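Part-time writer wanted, crypto and payments

Judel is looking for someone to write plain articles on stablecoins, wallets, exchange fees, that sort of thing. Remote. Start in October, sooner if you can.

Short version: we have nearly 80 old articles and half of them are wrong now. Fees changed, exchanges closed, links dead. You'd fix those first, then write new ones. 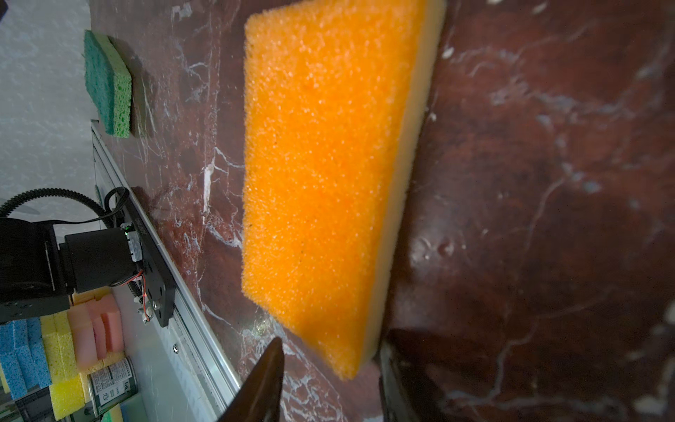

Pay is $40 an hour, 10 hours a week to begin with. Paid in dollars. Can do part in coin if you want, ask. No tokens, no "equity later".

What you need:
Clear writing. Readers are regular people, not traders.
Have used a hardware wallet yourself and know what a seed phrase is for
Can read a block explorer without help
Okay with being edited, sometimes alot

Nice to have: some tax knowledge (US), spreadsheets. Coding not needed.

No price predictions. No coin shilling. If you hold a coin you write about, it gets disclosed at the top of the piece, every time.
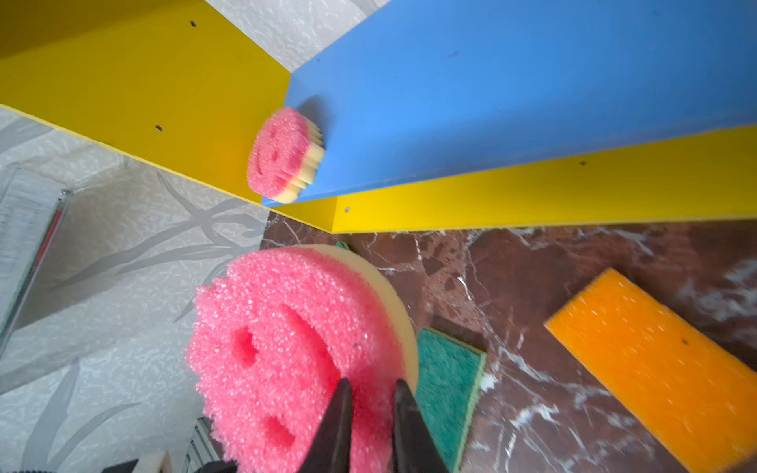 First job will be the wallet backup guide, which is badly out of date. After that the Prodance and Keane fee comparisons, then the Hundex withdrawal page, readers keep emailing about that one.

To apply: send two writing samples and a few lines on what you'd change on our site. Skip the cover letter. Resume optional. Put "writer" in the subject or it will get lost with the press releases.

Everyone hears back within 7 days. Short list gets a paid test peice, one article, same hourly rate.

Contact: Siobhán Buckley, editor
Posted September 2018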